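Brooder temperatures, second batch

The first batch of quail chicks went out to the grow pen in May, so the brooder has been scrubbed, dried and set up again with a few changes. I am writing them down mostly so I can find them next year.

The box is the same one as before, a plywood crate with a hinged mesh lid. It sits on the workbench in the garage, against the house wall, where the temperature moves the least overnight. The floor gets paper towels for the first 5 days, then pine shavings. I tried shavings from the start last time, and two chicks spent a morning eating them.

Heat was the main problem with batch one. I used a lamp on a chain, and adjusting it meant moving a hook one link at a time. One link was too much. The chicks would be piled in a corner at night and panting under the waterer by noon. I have replaced the lamp with a Pakari heat plate, the small size, which stands on four threaded legs. The plate draws much less power than the lamp did and does not light up the garage.

The plate does not heat the air in the box, so a thermometer hung on the side wall is no longer useful. I put a flat probe on the floor under the center of the plate and a second one at the far end by the feeder. For day one I want 95 F under the plate and the far end no lower than 70 F. After that the legs go up by two turns of the nut every third day, and I watch where the chicks sleep. If they lie flat and spread out along the edge of the plate, I leave it alone.

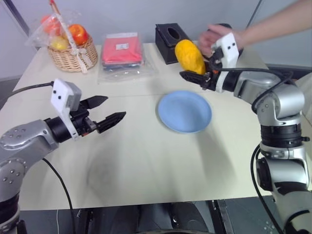
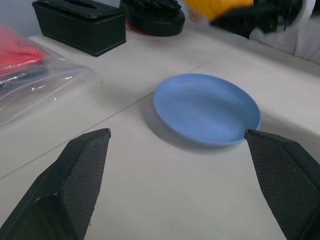
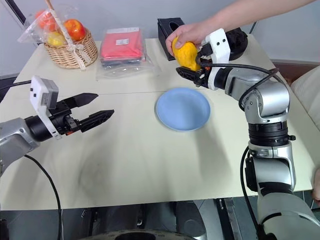

The incubator has not changed. It is a secondhand Hustarar cabinet with a fan, and it reads 0.4 degrees high, which I correct for on the dial. The humidity pan holds 600 ml and needs topping up every other day until lockdown. For lockdown I fill both pans and tape over one of the two vents. I leave the other one open, whatever the manual says about closing both.

Eggs came from Solange Sampaio, who keeps two lines of Coturnix and writes the lay date on each egg in pencil. I asked for nothing older than a week. They rested pointed end down overnight before going in, and I candled them on day ten. The clear ones came out then. I do not candle quail eggs earlier than that, as the spots on the shell make it hard to tell anything.

Feed is game bird starter, run through a coffee grinder for the first week. The Tavares mill in town sells it in small bags now, so I no longer have to store a big one and watch it go stale. I buy one bag at a time and write the opening date on it.

The waterer still has marbles in the tray. Quail chicks can drown in a very small amount of water, and the narrow trays sold for them are not all narrow enough. Mine measures a little under half an inch across and I use the marbles anyway. They come out at the end of the second week and get boiled before they are put away.

One thing I have not solved is dust. By week three the shavings, feed and feather down cover everything on that side of the garage, including the inside of the drill case. I have a furnace filter strapped to the back of a box fan, set on low and pointed away from the brooder. It turned gray quickly last time. I will try a finer filter for this batch and check that the fan motor does not run hot behind it.

The grow pen needs a new latch before this group moves out. The old one can be opened by a raccoon, and I have the paw prints on the feed bin to go with that opinion. I have a pair of spring clips on order and will fit them both to the same door.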